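How to Make a Folded Paper Star Garland

Posted by Teodoro Soriano, Apr 30, 2023

A paper garland suits a party, a child's bedroom or a bare stretch of wall. This one uses plain square paper and cotton thread, and it packs flat when you take it down. I made mine for a June birthday and it has been up in the hall ever since.

What you need

Square paper, 10 cm a side, in two or three colours
Cotton thread or thin string
A large needle
Glue stick
Pencil, ruler and scissors

Choosing the paper

Go for something light that still holds a crease. I used the Murora pastel pack, which has 288 sheets and will last you several garlands. Wrapping paper works if you cut it carefully, but the shiny kind tends to spring open. Thick card is no good for this.

Folding the stars

1. Fold the square in half both ways, crease well and open it out.
2. Turn it over and fold corner to corner both ways. Open it again.
3. Cut along each of the straight creases from the edge, stopping halfway to the middle.
4. Fold the two flaps at each corner in to meet the diagonal crease. You now have four points.
5. Glue one flap over the other at each point.
6. Make a second piece the same way, turn it so its points fall between those of the first, and glue the two back to back.

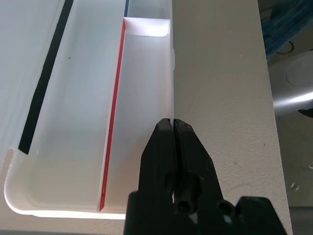
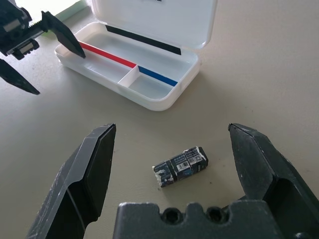
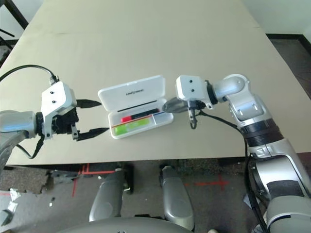
Let the glue set before you thread anything. Ten minutes is usually enough with a stick, longer with liquid glue.

Stringing

Cut the thread to the length of your wall plus 10 cm at each end. Push the needle through one point of a star and out through the point opposite, then slide the star along – gently, as the paper tears if you tug. Leave a gap of 7 cm between stars. If they slip, put a dot of glue where the thread goes in.

Hanging

Small clear hooks are best on painted walls. On a long run, add one in the middle or the garland will sag. Keep it well away from candles and hot bulbs.

To store it, wind the garland loosely round a piece of card and keep it somewhere dry.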